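Student Project Report: Choosing Storage Bins for the Supply Room
Mollura Project, Group 57
October 18, 2026

Our group was asked to find a better way to store small boxed supplies. They had been kept in cardboard cartons, and the cartons sagged when stacked. We looked at plastic bins with separate lids.
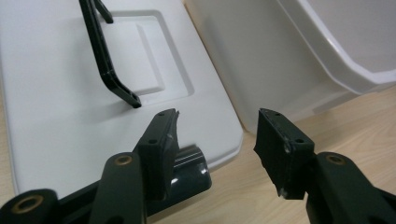
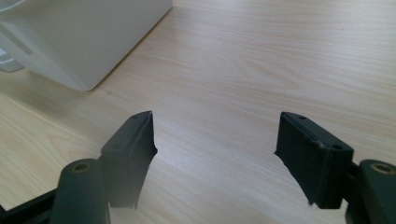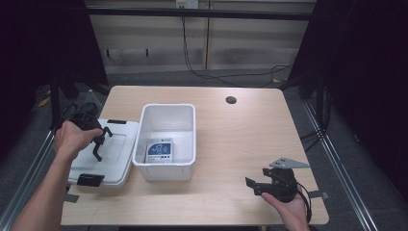

The work was done on one wood-grain tabletop.

We set three requirements. The bin had to fit a shelf 60 cm deep, the lid had to close with latches, and a full bin had to be light enough for one person to lift. We also wanted white plastic - dust and spills show up on it early.

The supply list had 1047 items on it when we started in May. We sorted these by box size and left out anything longer than 28 cm. Long items will stay on the open rack for now.

Labels were harder than expected. Paper labels peeled off the lids, so we moved them to the short side of the bin. We still need to test this in the damp storeroom at Plakdale.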